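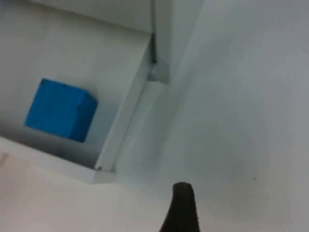 Figura 3. Cubo azul no compartimento branco, visto pela câmera do punho.

4.2 Demonstração em dia aberto

A tarefa do cubo foi apresentada ao público em outubro, durante o dia aberto do laboratório Cletia. A sessão recebeu 129 visitantes, divididos em grupos, e cada grupo acompanhou a demonstração por sete minutos. O objeto e o mobiliário foram os mesmos dos ensaios da Seção 3, e o controle ficou a cargo do módulo Dareo, sem ajuste de parâmetros entre os grupos.

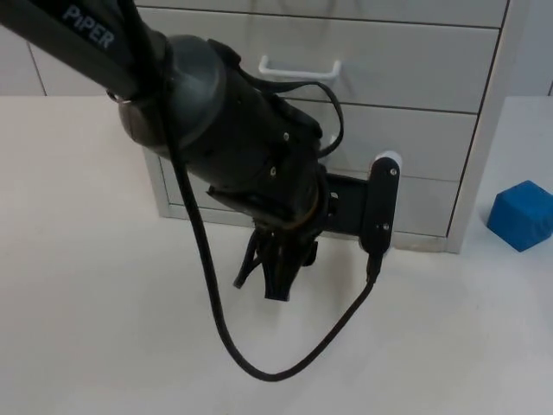
Figura 4. Braço PiPER diante do gaveteiro, com o cubo sobre a mesa.

Ao final, 29 visitantes responderam a um questionário curto. As perguntas mais frequentes trataram da velocidade do braço e do alcance da câmera do punho (Figura 3). Vários respondentes disseram ter dificuldade em prever o movimento seguinte a partir da posição da garra (Figura 4). As respostas não entraram na análise quantitativa da Seção 5.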